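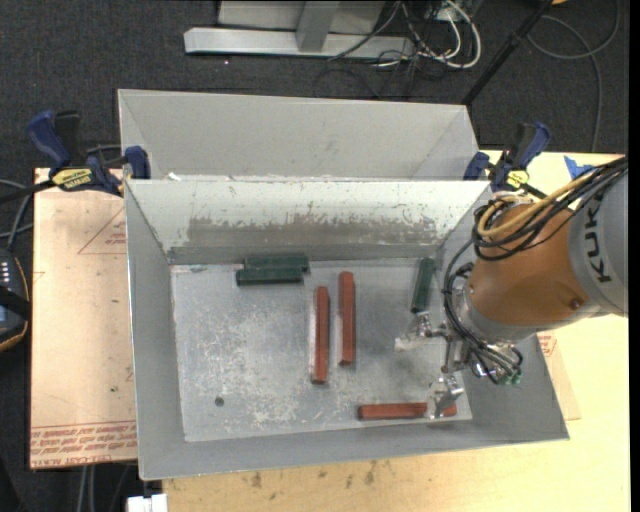 Front bin on the sorting table, red and green blocks, with the second bin behind.

Plilthorpe Sorting Bench: progress report to the Hornel Fund, April

Spending to date is 2,018 pounds, against a plan that had us at rather less by now. The difference is mostly bins. We priced plastic tubs in the application, and the plastic tubs lasted about as long as the application did. The sheet-metal ones from Sfakianakis cost more and look as if they have already had a career, but they stay where they are put.

Wear is the main thing to report. The floor of the front bin is scratched and patchy, worst towards the left and middle, and the far wall has a broad brownish-grey band with a chipped top edge. None of this affects the sorting. It does affect the inventory form, which offers us "new", "good" and "disposed of". We have put "good".

The blocks are in two colours, reddish-brown and dark green, and we have settled on 3 of each per round. Larger rounds were tried in the first weeks and ended with blocks piled in the corners and a lot of sighing. The Girkstead store holds 371 blocks in all, which should see us through the grant and possibly the one after it.

We have logged almost 70 rounds. The plan asked for more, but it also assumed the table would arrive on time.

Still to do: felt for the underside of both bins, to spare the pale wooden tabletop; a decision on whether to repaint the worn wall; and the revised budget, which will follow under separate cover once the bin line has been made to look intentional.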